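Household and Shop-Floor Task Assessment
Progress Report to the Funder, Second Reporting Period
Submitted by: Erick Gachanja, Project Lead, Kalum
Partner sites: Aken (household tasks), Nyaga (shop-floor tasks)

Purpose of this report

This report covers work carried out under the grant up to the end of September. The project asks whether general-purpose robot arms can carry out ordinary chores in homes and small shops to a standard that a resident or shift supervisor would accept. The first report dealt with procurement and site preparation. The present one gives the first results and sets out a request concerning the schedule.

Summary of status

Task trials are under way at both sites. Household trials at Aken are on schedule. Shop-floor trials at Nyaga started three weeks later than planned, as the power supply to the work bay had to be upgraded first. Spending remains within the approved budget, and no change to the total award is requested.

Trials completed

By the close of the period the two sites had logged 2817 attempts across 32 tasks. A further eight tasks are written up and will be introduced next period, which will bring the list to the 40 named in the grant agreement. Each attempt is scored by a member of staff who was not involved in setting up the trial. An attempt is accepted only if the task is finished without help and nothing has been dropped, damaged or left out of place.

Household tasks

Moving rigid objects from one known place to another is now dependable. Cups, boxes and closed jars were placed correctly in most attempts, and staff at Aken no longer stand beside the arm during these trials. Wiping a flat surface also scored well when the surface had been cleared beforehand. Clearing it remains difficult. The arm tends to leave thin items such as envelopes and coasters where they are, or pushes them over the edge.

Cloth continues to be the weakest area. Folding a hand towel succeeds often enough to be worth reporting, but the time taken is well beyond what a household would tolerate. Fitted sheets were tried on one Saturday and withdrawn from the list until the grasping method has been revised.

Shop-floor tasks

At Nyaga the tasks are sorting small parts into bins, restocking a low shelf, packing a carton and returning hand tools to their places. Sorting is the strongest of the four. Restocking works for boxed goods and fails frequently with bags, which slump when they are released. Carton packing is acceptable for up to six items – beyond that, the arm begins to crush what it has already placed.

The shift supervisor at Nyaga was asked which of these tasks could be handed over today. The answer was sorting alone, and only with a person nearby to clear jams. The project team agrees with that assessment.

Work surfaces and marking

Part of the variation in early results came from the way objects were laid out before each attempt. Starting positions differed from one operator to the next, and scores from the two sites could not be fairly compared. Both sites have therefore adopted a common practice of dividing the work surface with painter's tape, with objects assigned to a field before the attempt begins.
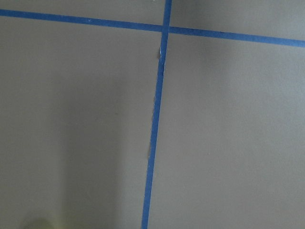
Figure 1. Work surface divided into four fields with blue painter's tape. The left edge of the vertical strip is frayed below the crossing.

Tape is inexpensive and can be replaced in a few minutes, but its condition must be checked. Torn or lifted edges can catch on thin objects and alter the result of a sliding task. Tape inspection has been added to the opening checklist at both sites, along with a check that the crossing point has not moved. Lighting across the surface is also to be recorded, as the Clustine software used for object detection is less reliable in shadow.

Difficulties encountered

Two matters affected progress. Gripper pads wore out faster than expected, and 27 sets were used in the period against a much smaller allowance. The additional cost was met from the consumables line. Secondly, two trained operators left Aken at the same time, and their replacements required supervised practice before their attempts could be counted.

Interim finding

On present evidence, the machines can take over parts of chores. A complete chore, from an untidy start to an acceptable finish, still depends on a person preparing the area and dealing with exceptions. The gap is smaller on the shop floor, where objects are alike and have fixed places.

Plans for the next period

The remaining eight tasks will be introduced, beginning with those at Nyaga. Cloth handling will be retested with the revised grasping method. Operators will exchange sites for one week so that differences in scoring can be examined.

Request to the funder

Kalum requests approval to move the end of shop-floor trials back by three weeks, in line with the late start at Nyaga. Written confirmation is needed before the bay reservation can be extended.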